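Keeping a play kitchen in good order

I do love a play kitchen! Ours gets more use than the real one, and a few small habits have kept it nice to play with.

Give the toy food a bath

Plastic fruit and veg get grubby in all the little grooves, carrots especially. A bowl of warm soapy water and an old toothbrush does the trick (let the children scrub, they adore it). Dry everything on a tea towel overnight before it goes back, or the hollow bits start to smell.

Use the basins as sorting bins

A toy sink is the best tidying spot you have. Pop a clear dish in the basin, put the food in that, and you can lift the lot out in one go when it's time to wipe the worktop.

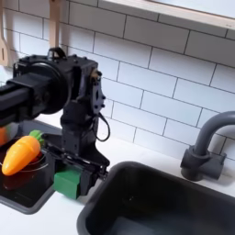
Find a home for the odd blocks

Building blocks always wander into the kitchen, and I say let them! A green one makes a lovely slab of spinach lasagne. Keep 7 or so in a tub by the sink and send the rest back to their box at bedtime.

Comments

Saskia Paewai: The toothbrush tip is brilliant, our sweetcorn is yellow again!!

Tane Treloar: Does this work for wooden food too?

Annelies Hämmerli: Tane, I only use a damp cloth on ours, soaking lifted the paint.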